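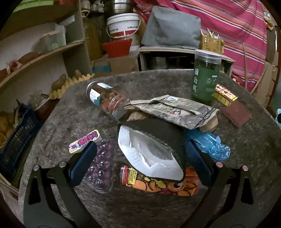

Getting a Grip on the Snack Pile

If your house is anything like mine, the snacks don't live in the pantry at all. They drift. A jar goes out to the table for company, a bag of something bright and crinkly joins it, one of those little grape-flavored treats in the purple container shaped like a bunch of grapes turns up from who knows where, and before long somebody has set a hat or a pouch down on top of the whole business and you can't find a thing. I have been fighting this battle for a good many years now, and I've settled into a way of doing it that takes 20 minutes and doesn't leave me cross at the end.

Start by bringing everything to one table. I mean everything, including what's in the car and the coat pockets. I like a table with a fabric top or an old blanket thrown over it, so that round jars laid on their sides stay put while you're sorting and don't go rolling off onto your toes.

Next, take away anything you can't eat. Cloth pouches, caps, gloves, receipts, the lot. Soft things are the worst offenders because they hide what's under them, and I once lost a perfectly good packet of Jotia ginger chews for a whole winter inside a lined pouch. Turn every pouch inside out and shake it over the sink. If there are crumbs down in the lining, a dry toothbrush gets into the folds better than a damp rag does, and you can wash it afterward if it still needs it.

Now the jars. Dried fruit and other dried pieces keep very nicely in a clear jar with a tight lid, but do stand them upright when you put them away. Wipe the threads with a barely damp cloth and dry them well before you screw the lid back on. Sticky threads are why lids seize up! If one is already stuck, hold the lid under the hot tap while you count to 20 and try again with a rubber glove on.

Bright printed packages are hard to tell apart once they've been opened and folded over, so I write the date on a bit of masking tape and stick it across the fold. For packages with writing I can't read (my neighbor brings me wonderful sweets from the import grocery on Girnstead Road) I add a word or two of my own, like "plum, sour" or "grape, soft." Leave the original label showing, though, in case a guest needs to check the ingredients.

Molded containers in fancy shapes are a trial to clean, I'll admit, with all those little bumps and hollows. Once one is empty, fill it with warm water and a drop of dish soap, add a spoonful of uncooked rice, put the lid on and shake it like a maraca. Rinse and let it dry upside down overnight. Mine hold buttons, rubber bands and birthday candles, and they look so cheerful on the shelf that I can't bring myself to throw one out -- I have 6 at last count.

Last of all, put the snacks back in one shallow bin. I use an old Linell bread bin without its lid. Tall jars at the back, packets standing on edge in front like file folders, and anything opened goes on the left, where my hand lands first.

One more thing, for fabric tabletops: sugar dust works its way into a short pile. Vacuum with the brush attachment in one direction and then across it, before you get anything wet.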